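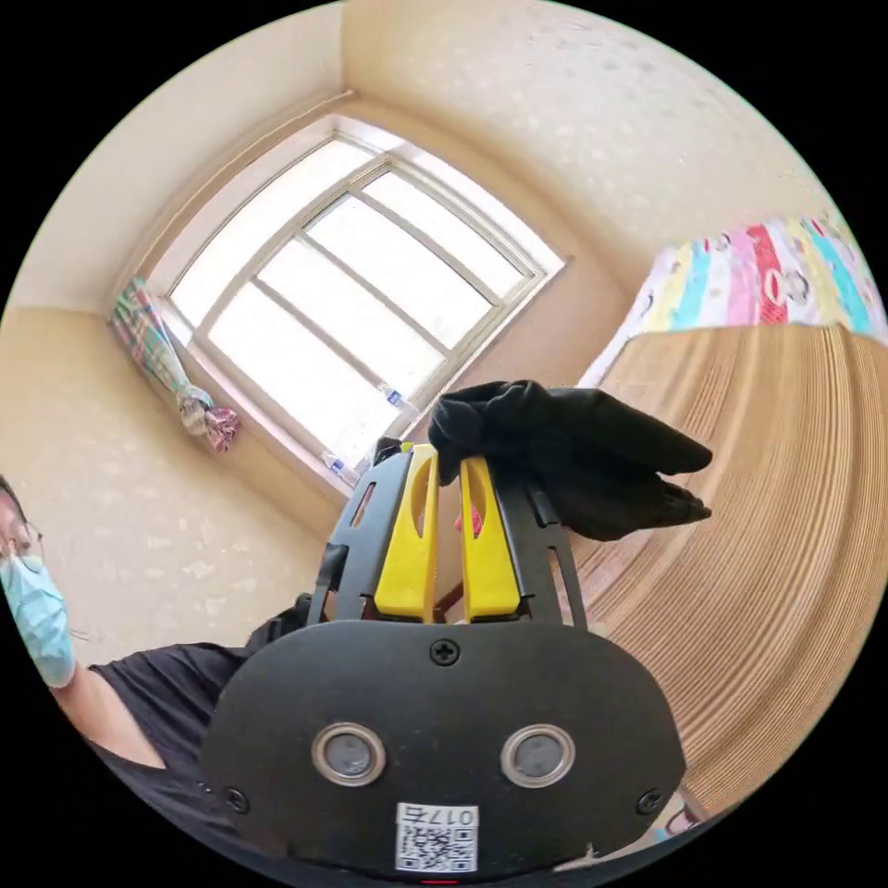

見学するだけでなく、自分の手で道具を握り、手袋一枚をつかむのがどれほど難しいかを確かめたかった、との意見が、前回の公開日の来場者から寄せられました。展示の前で説明を聞く時間が長く、実際に触れる時間が短かったという趣旨のご指摘は、ほかの方からもいただいております。これを受け、株式会社Pultusierは、本年11月に開催するJibrin公開実演会において、実演に加わっていただく体験参加者を下記のとおり募集いたします。

Jibrin公開実演会 体験参加者募集要項

1 趣旨
当社では、家庭内の片付けや身支度に関わる動作をロボットに習得させるため、人が手持ち式グリッパーを操作して作業を行い、その記録を学習に用いる取組みを進めております。Jibrinはこの取組みの名称です。これまでに収録した作業は1,196件で、布製品、手袋、容器などを持ち上げる、移す、渡すといった短い動作が中心です。
布や手袋のように形の定まらない物は、つかむ位置がわずかに変わるだけで垂れ方が変わります。社内の操作者は慣れるにつれて似通った持ち方をするようになり、記録の内容も偏りがちです。公開実演会では、初めて道具を手にする方の持ち方や手順を広く見せていただき、あわせて、この分野の仕事がどのように行われているかを地域の皆様に知っていただくことを目的といたします。

2 主催及び会場
主催 株式会社Pultusier
会場 Brolten館 二階 研修室及び居室型実習室
居室型実習室は、寝具や家具を置いた住居の一室に近い環境です。一般来場者の見学は研修室側から行っていただき、体験参加者のみ実習室に入室いただきます。

3 開催時期及び時間
11月中の一日。具体的な日程は、選考結果の通知とあわせてお知らせいたします。
受付開始 午前9時30分
全体説明 午前10時
操作練習 午前10時40分
昼休憩 正午から午後1時まで
公開実演 午後1時から午後3時30分まで
意見交換 午後3時45分
終了予定 午後4時30分
昼食は各自でご用意ください。研修室内での飲食は可能ですが、実習室への飲食物の持込みはご遠慮ください。

4 募集人員
14名
前回の公開日には86名の来場がありましたが、今回は一人当たりの操作時間を確保するため、体験の人数を限って実施いたします。応募者が募集人員を超えた場合は、年齢層、利き手及び手の大きさの構成を考慮して選考いたします。先着順ではありません。

5 応募資格
次のすべてを満たす方とします。
(1) 満18歳以上であること。
(2) 開催当日、受付から意見交換の終了まで参加できること。
(3) 片手で道具を保持し、休憩を挟みながら短い作業を繰り返すことに支障がないこと。
(4) 第8項に定める記録の取扱いに同意できること。
ロボットや機械に関する知識、経験は問いません。左利きの方の応募を歓迎いたします。眼鏡を着用したままでの参加も差し支えありません。車椅子を使用される方、その他配慮を必要とされる方は、応募時にその旨をご記入ください。作業台の高さや休憩の回数について、事前にご相談のうえ調整いたします。

6 体験の内容
(1) 操作練習
手持ち式グリッパーの持ち方、指部の開閉、物に近づける角度について、当社職員が説明いたします。はじめに形の変わらない小物を使い、続いて布製品を扱います。
(2) 公開実演
二名一組となり、片方の方が操作し、もう片方の方が物の配置を行います。途中で役割を交代いたします。課題は、手袋をつかんで所定の場所へ移す作業、寝具の上に置かれた衣類を持ち上げる作業、容器を棚へ戻す作業の中から、当日割り当てます。
課題の達成の可否や速さに点数をつけることはありません。つかみ損ねた場合も、そのまま続けていただいて結構です。職員が停止をお願いしたときは、指部を開き、道具を台の上に置いてください。
(3) 意見交換
道具の重さ、握りやすさ、指示の分かりやすさなどについてお話を伺います。発言の要旨は、氏名を付さずに記録いたします。

7 謝礼
参加された方には、謝礼として一人3,000円を当日お渡しいたします。会場までの交通費は謝礼に含むものとし、別途の支給はいたしません。受領の際に署名をお願いいたします。体調不良等により途中で退出される場合も、全体説明を終えた後であれば同額をお支払いいたします。

8 記録の取扱い
公開実演中は、道具に備えた装置により、操作の動き及び周囲の映像を記録いたします。記録には、参加者の手や腕のほか、顔、衣服が写ることがあります。
記録は作業動作の学習及び検証に使用し、社外に提供する場合は、顔を判別できないように処理したうえで行います。広報を目的として写真を使用する場合には、対象となる方に個別に確認いたします。写真の使用に同意されないことを理由として、参加をお断りすることはありません。
当日の記録について削除を希望される方は、終了後一か月以内に事務局へお申し出ください。

9 服装及び持ち物
袖口の広がった衣服、長い首飾り、指輪は、練習の開始前に外すか、まとめていただきます。履物はかかとのあるものとしてください。マスクの着用は任意です。受付で本人確認を行いますので、氏名及び生年月日を確認できる書類をお持ちください。

10 応募方法
所定の応募用紙に必要事項を記入し、Brolten館一階の受付に提出するか、当社の募集ページから送信してください。電話及び口頭での応募は受け付けておりません。記入事項は次のとおりです。
氏名及びふりがな
年齢
連絡先
利き手
参加を希望する理由(200字以内)
配慮を希望する事項(ある方のみ)
応募の締切は10月末日の午後5時とします。結果は、採否にかかわらず応募者全員に通知いたします。応募に際して提供いただいた個人情報は、選考及び連絡のためにのみ使用し、選考終了後は参加者の分を除き廃棄いたします。

11 見学のみを希望される方へ
公開実演は、事前の申込みなくご覧いただけます。研修室の開場は午後0時45分です。中学生以下の方は保護者とともにご来場ください。見学者による撮影は研修室内に限り可能ですが、体験参加者の顔が写る撮影はお控えください。
研修室では、整理作業の記録を閲覧するための表示システムJomixもご覧いただけます。収録した動作を再生しながら、指部の開閉の時機を確かめることができます。操作は職員が行います。

12 その他
会場に駐車場はありません。公共交通機関をご利用ください。荒天等により開催を見合わせる場合は、当日午前7時までに募集ページに掲載し、参加予定の方には個別に連絡いたします。
体験参加中の負傷については、当社が加入する傷害保険の範囲で補償いたします。受付後に参加を辞退される場合は、できるだけ早く事務局へご連絡ください。補欠の方へ順次ご案内いたします。

問合せ先
株式会社Pultusier Jibrin公開実演会事務局
受付時間 午前10時から午後5時まで(正午から午後1時までを除く)
応募用紙の配布場所 Brolten館一階受付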